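Equipment Planning Report: Should the Lab Buy a Second Gripper?
Mihret Gebremichael, Ayantu Araya, Kalkidan Ejigu
Project advisor: Mahlet Gidey
October 2023

1. What we were asked to do

The department has money set aside for one purchase in the manipulation lab at Manavdale. The default plan, written in June before our group existed, was to buy a second two-finger gripper from Pritton and use it for the kitchen tasks. Our project was to check the plan and write a budget. We ended up doubting most of it, and this report says why.

The quote from Pritton covers the gripper, a mounting plate and one set of finger pads. It leaves out spare pads, shipping and the control cable. Kalkidan called twice to get prices for those and was told both times that they depend on the order. We don't think a budget can be built on that.

2. What the gripper is supposed to do

The kitchen tasks are picking up bowls, moving them and putting them down again on a counter. The June plan says a second gripper would let two groups work at once and "double the output of the lab." We could not find where this claim comes from. The lab has one bench. Two grippers on one bench means one of them waits.

The plan also assumes that the real hardware is what holds students up. We kept a log for 14 lab sessions to see if that was true. Most of the lost time went to setting up the task, arguing over start positions and waiting for a computer. The gripper itself was hardly ever the problem.

3. Simulation as the cheaper first step

Before spending anything, we tried the bowl task in simulation. The software is already on the lab machines, so the cost was our own time. We set up a stone countertop with bowls on it and ran a rim grasp, one finger inside the wall and one outside. 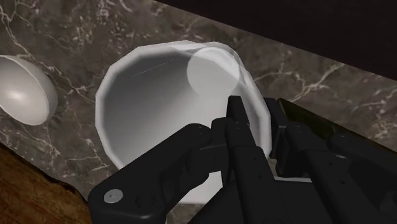
Figure 1. Rim grasp on the large bowl in simulation, with the smaller bowl at left.

We don't want to oversell this. The rim of the large bowl is made of short straight segments, and a fingertip resting against a flat piece is an easier case than one resting against a real curve. Anyone who quotes a success rate from a model like this should say so. There is also a clear-looking vessel overlapping the rim at the upper right, and see-through objects are where we trust the renders least. Real glass gives cameras trouble in ways we have no reason to think our lighting settings copy.

Still, the simulation was good enough for the planning question. We ran 200 attempts with different start positions, which would have taken weeks on the bench. The thing that mattered most was how the fingers came down over the wall. A second gripper does nothing for that. Different finger pads might.

4. Options

Option A: buy the Pritton gripper now. We are against it until there is a full written price.

Option B: buy a used gripper from Pletham. It is cheaper, but the warranty is 90 days and starts on the shipping date. Ayantu asked for a service history and hasn't received one.

Option C: buy finger pads and one more computer, and put off the gripper. Chávez sells pads that fit our mount and will take back unopened packs. This leaves close to half the money unspent.

5. Recommendation

We recommend Option C, with a limit. After 50 bench trials with the new pads, the next group should compare them with our simulated runs. If the two don't agree, the simulation shouldn't be used to support any later purchase – including ours.

Kastriot Živković, who runs the bench, read a draft and thinks we are too hard on the June plan. He points out that if our only gripper breaks, the course stops. That is fair, and we have no repair estimate to set against it. We asked Pritton for one and it had not arrived when we turned this in.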